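Teaching the Arms by Hand: Questions I Keep Getting

I run the two-arm teaching bench at Plekgate, and my inbox fills up with the same questions every time a new batch of people signs up for bench hours. So I finally sat down and typed out the answers. If yours isn't on the page, write to me and I'll probably add it.

Do I need to know how to code?

Nope! You need two hands and some patience. When you record a demonstration you're moving a pair of small leader arms, and the big arms on the bench copy what you do. The recording software has a foot pedal: press once to start, press again to stop. If you want to get into the training side later, Consuelo Segura runs a separate session on that, and for that one a bit of Python does help.

What's the difference between teaching by hand and teaching remotely?

By hand (some people say kinesthetic teaching) means you grab the actual arm, put it in its floppy mode and push it through the motion. Remote control means you stay at the leader station and the arm follows. We do both, but for anything with two arms I'll nudge you toward the leaders. Try steering two full-size arms with your own hands at once and you'll see what I mean – your elbows end up in the way and your face ends up in the recording.

How many demonstrations does a task need?

It depends on the task, and I know that's annoying. For a simple pick and place with one arm I ask for 20 good ones before we bother training anything. Two-arm tasks need a lot more. Our biggest set so far is the Kikuchi set (named after the tea canisters we used, long story) and it has 3843 recordings in it, from a whole crowd of people over a long winter. Please don't let that number scare you off. You will not be doing those alone.

What counts as a good one?

Smooth, a little slower than feels natural, and finished. Start with both arms up and clear of the table, do the thing, go back up, stop. If you bump something and recover nicely, keep it! Recoveries are some of the most useful recordings we have. If you bump something and it rolls onto the floor, stop and throw that take out.

Can I pause in the middle to think?

Try not to. The model learns your pauses too. I once trained a policy on my own demos and it would reach for the object, stop dead for two seconds like it had forgotten why it walked into the kitchen, and then carry on. That was me, deciding which side to grab from, faithfully preserved. Practice with the recorder off until you know what you're going to do.

Which things can I use on the table?

Start with the household box under the bench: cups, trays, small soft stuff. Anything light that you wouldn't cry over is fair game. Avoid glass and anything with liquid in it. Clear plastic is also a headache for the cameras, so save it for later. If you bring your own objects, give each one a name in the log and use the same name every time. "Cup", "mug" and "the gray one" turn into three different things when somebody searches the log in January.

Should I put everything back in exactly the same place?

No, please move things! A few inches one way or the other between takes is perfect. If every recording has the cup on the same spot, the robot learns the spot and couldn't care less about the cup. Tomoyo Uchida made a nice printed sheet of suggested layouts, and it lives in the drawer with the spare pedal.

I can't feel what the gripper is touching. Is that normal?

Yes, and it's the thing new people complain about most. Our leaders don't push back, so you're judging everything by eye. Watch the fingertips and the edge of the object, and close slowly. It took me 8 sessions before I stopped squashing things, and I still squash things.

Can I do it from home?

Not at Plekgate. The folks at Trurnport have tried it over the internet and they tell me the lag makes two-arm work pretty miserable. I want you close enough to reach the stop button anyway.

How long is a bench slot?

2 hours, with a break whenever you want it. Your shoulders will tell you when. The last slot before the training machine gets the day's data is the evening one, so if you want to see results the next morning, book that.

What does the bench look like before a take?

Like these two, more or less. Arms up, objects down, nothing being held.
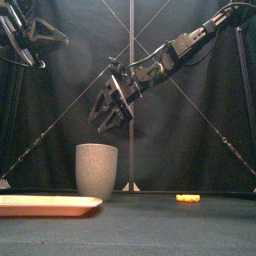
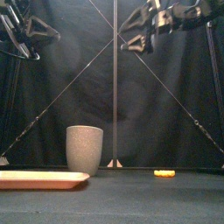

Both pictures: speckled cup, shallow tray and the little yellow-orange piece on the table, grippers empty.

3 comments

prasmont_dan
The bit about pauses explains SO much about my drawer-opening policy. Is the foot pedal something you bought or built?

Consuelo Segura
Bought! It's a plain USB pedal, the kind for transcription. And people should come to my session even if their Python is rusty – we go slow.

mirelle k
Do left-handed people do better or worse with the leaders? Asking for me. I signed up for an evening slot and now I'm nervous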